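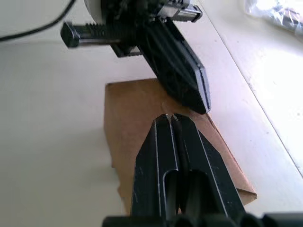 Callum Nisbet holds that a folding carton is a flat sheet with ambitions, and most packing manuals agree with him at greater length. A **folding carton** is a small box made from one piece of cardboard, cut and creased in advance and shipped flat. The user supplies the third dimension.

## Assembly

The sides are squared up first, then the bottom flaps are tucked, then the top. The Trelley pattern has 2 tuck flaps; the older Bélanger pattern has 3, the last of which is widely ignored. Flat blanks are often sold in clear plastic bags – easy to open once, hard to close ever again.

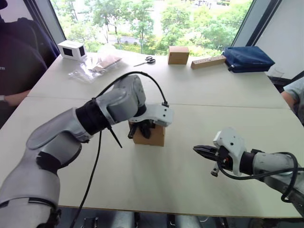 IDBRIDGE, May – The Ukitz packing guide lists 2185 carton sizes, of which 2081 are described as "standard." A finished carton should stand upright on a level table without help. One that leans has usually been creased on the wrong side of the score line, and the guide advises flattening it and starting over, preferably before anything is put inside.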